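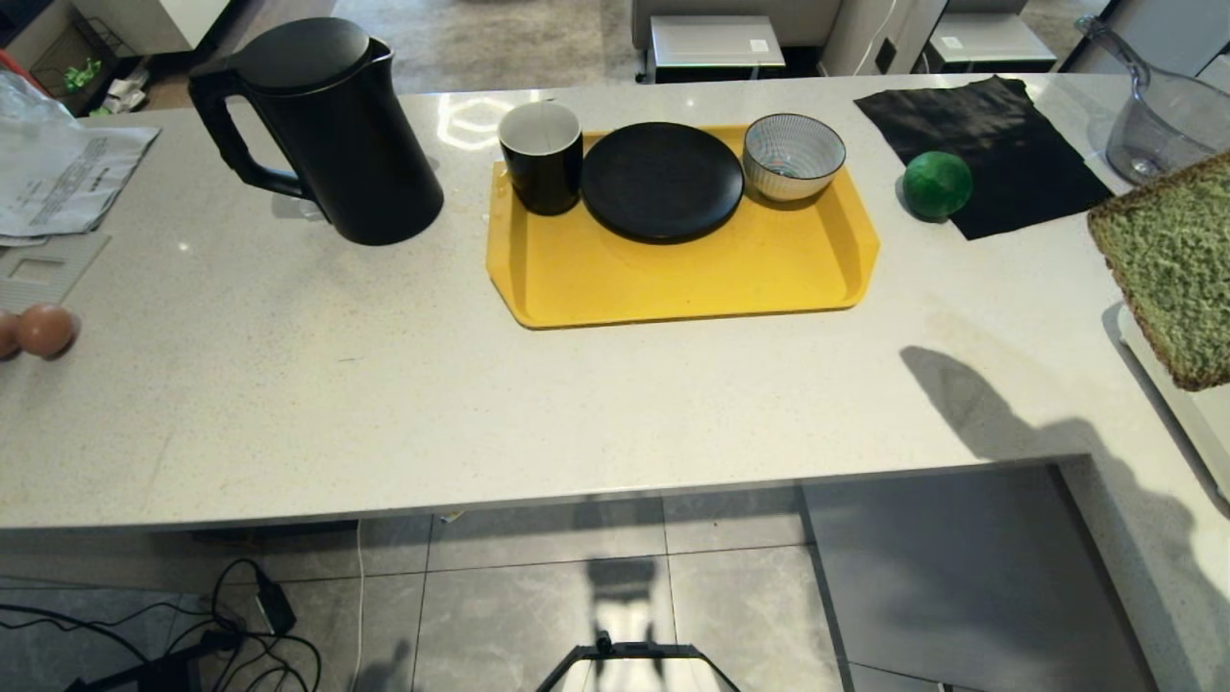 IRNECK, May

The arm was the cheap part. Mastberg, a catering firm with 12 test kitchens, set aside 65 percent of its automation budget for the robot and assumed the rest would look after itself. Then came the kettle, the yellow tray, the mug, and a supply of eggs that purchasing filed under "consumables, other."

Sembiring, the integrator, quoted around 6 weeks for setup. Hillari, which bid lower, left out floor cabling and training. Mastberg's finance office has asked for a third quote by Thursday, this time with groceries listed separately.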